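About Mavico

Who we are

Mavico sets up and looks after small two-arm robot cells for shops that handle soft stuff. Ties, scarves, belts, socks, the things that never lie the same way twice. We're in Hasstead, upstairs from the old print works, door on the left side (the buzzer sticks, push hard).

Started as a repair bench. Still are one really. Most of what we know came in broken.

The November stop

Customers ask about this so it goes on the About page instead of buried somewhere.

In November one of our tie cells at Leite kept running with a bad grip. Right arm closed on the fabric, the finger sensor said closed, fine, go. Except closed on what? A fold had ridden up between the fingers and the joint above them. The arm pulled. Then the cable on the upper link snagged and the elbow carried on turning for 17 seconds before the force limit tripped. Should of been under one. Nobody hurt. One cable gone, one gripper bent, and a very long afternoon.

What we found: the force limit had been raised during setup so the arm wouldn't stop on heavier silk, and it was never put back. Our setup, our mistake. Not Leite's.

We pulled every cell we had out there, 26 of them, and checked the limits by hand. Four more were set too high. All fixed before any went back on.

How we test now

Every cell does its rolling job on our own bench before it ships. Tie out flat, roll it, into the tray. Up to 400 rolls, mixed fabrics, and somebody stays in the room the whole time. We also feed it bad starts on purpose. Twisted tie, tie under the arm, tie halfway off the table.
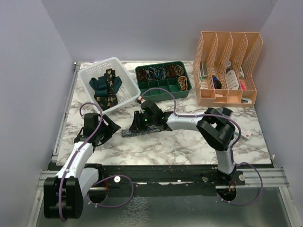

Chantelle Rampersad wrote to us after the first version of this page went up, and her point was that a bench test proves very little if the same people who picked the limit are the ones checking it. She also wanted to know why the sensor was trusted at all when it can't tell cloth from a cable.

Fair, both. So the limit check is now done by someone who didn't do the setup, from a blank sheet, and they sign it. And "closed" on its own no longer counts as a grip. The cell has to see the right finger gap and the right pull on the motor, and if the two don't agree it stops and waits for a person. It stops more than it used to. Some customers grumble. We leave it that way.

Cable runs got changed as well, more slack at the elbow, less down by the base. Still not happy with the clip we use. Working on it with Vitinport, who make our brackets.

If your cell stops

Leave it stopped. Hit the red button even if nothing is moving, then call. Don't pull the fabric out with the power on, and please dont raise the limit to get through a shift. Fault 526 means grip and motor disagree, that's the new one, you will see it now and then. Write down what the arm was holding.

Phone is picked up from 7 am. After hours it goes to whoever has the bag that week.

Visits

Welcome, call first. Closed shoes, hair tied back, bring your worst fabric and we'll run it.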